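Jan 25, 2026
By Rocío Bustos

To the list,

Replying to the October message about table marking, which I have only now had time to go through. The relevant part is quoted.

> We tried masking tape on the long tables at Arnberg and it left gum
> along both edges. Is there a tape that comes up cleanly from a white
> top? Also, do you mark all four sides of a work area, or only the
> corners? Ours get ignored either way and end up covered in pens.

On the tape: we use the blue low-tack sort, one layer, no overlap at the turn. At Paiva one strip stayed down for 62 days and lifted without residue. A second, left for longer beside a window, needed a plastic scraper and a damp cloth. Wipe the top and let it dry before laying anything.

On the sides: two are enough if the table edges can serve as the others. Lay the long run first, then turn it at a right angle and take the short run across to just before the edge. Check the corner with a square - by eye it is usually out by a few millimetres, and that shows over a long table. 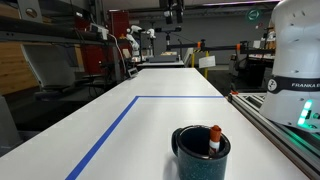 Blue tape turned at a right angle on the white top, with the enamel mug and marker inside it.

On pens: one upright holder for each area, and one dry-erase marker in it. An enamel mug is heavy enough not to tip when a marker leans against the side. We tried the Hedum desk tidy for a while and gave up on it. It slid, and the compartments filled with caps. Speckled mugs also stand out well against a white top, so they get put back.

Two points I have not settled:

Tape width. We have 12 mm and a wider roll. The narrow one is easier to keep straight but starts to curl at the ends sooner.

Cleaning. Spirit on a cloth takes marker off the top but creeps under the tape. If anyone at Drundora has a method that avoids this, please post it.

R. Bustos

Comments (4)

tablesix
Cut the ends with a blade. Torn ends curl first, whatever the width.

M.
Is the mug the deep sort or the short one? Ours tips with a long marker in it.

Rocío Bustos
Deep enough for ours. Try a few washers in the bottom.

oldbench
Water with a drop of washing-up liquid, cloth wrung out hard. Work away from the tape.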